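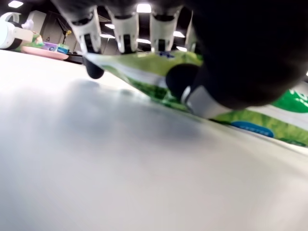
Refill pouches at home: how to store them, empty them and throw them away
Speaker notes, Skirnport household evening, 1 October 2022

Before starting: water on the desk, check the microphone, ask if the people in the last row can hear me. Kirstin McIver introduces me and will say when I have five minutes left.

Slide 1. Welcome
Good evening and thank you for coming. I work with packaging at Koltari, but tonight I speak as a person who has a small kitchen and one cupboard under the sink. I will talk for half an hour, and then we have time for your questions. Please keep the long questions for the end.

Slide 2. What I mean by a pouch
I mean the soft plastic bag in which you buy soap, detergent, rice or cat food. Usually it is printed on the outside with a large picture and several labels. The picture is for the shop. At home we need only three things from it: the name, the instructions and the date. Ask the room: who has ever poured the wrong thing from a pouch? (Wait. Some people will laugh. Tell the story of the fabric softener in the floor bucket.)

Slide 3. The survey in Imrie
We asked 2291 households how they keep their pouches. 41 percent said they lay them flat in a drawer or on a shelf. 31 percent stand them in a box. The others hang them, or they have no system at all. I don't want to say that one group is right. A flat pouch takes little space, but you have to lift several of them before you find the one you want.

Slide 4. The box method
Show the box which I brought. Put the pouches in it like letters in a file, with the names up. If a pouch is half empty, fold the top down two times and close it with a clip. Write the date of opening on the clip with a pencil. In my home we did this in December and we still do it, even my son.

Do not say too much about the clips. Last time I lost four minutes there.

Slide 5. Emptying
Lay the pouch flat on the table and push from the bottom corners to the opening with the side of your hand. Go slowly. When it seems empty, stand it upside down in the bottle or jar for one hour. With thick liquids you can add a spoon of warm water, but only for soap and only if you use it the same week. For dry food, cut the pouch along the top and open it fully, and then you can see what stays in the corners.

(Demonstration with the empty soap pouch. Put a towel under it!)

Slide 6. After it is empty
Many pouches are made of several layers pressed together, and not every town takes them. Please read the small print on the back and then the list of your own town, and if the two say different things, follow the town. Skirnport has a collection point next to the Ollusent store. They ask for clean and dry pouches, pressed flat, with the hard cap removed.

Slide 7. Questions
People will probably ask if a pouch is better than a bottle. My answer: it depends on the product and on where you live, and I can send the reading list to anyone who writes to me. If someone asks about baby food, give the word to Kirstin, she knows this subject much better than I do.

Leave the box on the front table so that people can try it. Collect the pencils.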